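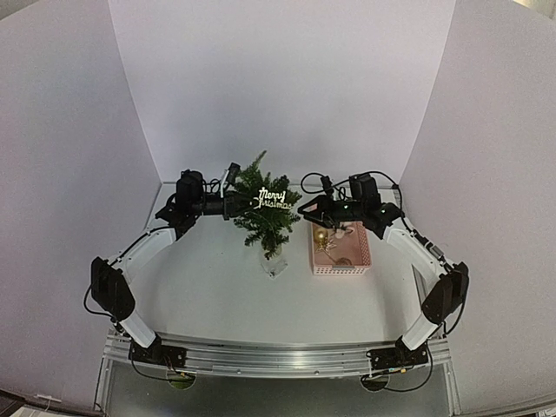
Setting up a tree-trimming test for two arms

Decorating a small tree is a fair check on whether machines can do light holiday chores yet. My answer so far is partly. Flat, stiff ornaments are manageable. Thin hooks are still hard.

1. Stand the tree between the arms, where both grippers can reach its sides.
2. Put the ornaments in a shallow basket to the right. Start with 5 or fewer so they don't tangle.
3. Drive both arms by hand through the whole job and record it. Győző Bognár at Nomerholm suggests 56 good runs before any training.
4. Train, then let the arms try alone. Stop a run after 2 drops.
5. Change the tree's angle slightly and repeat.

Log every failure by ornament type. Most of ours came from branches springing back during release. Opening the fingers more slowly helped a little.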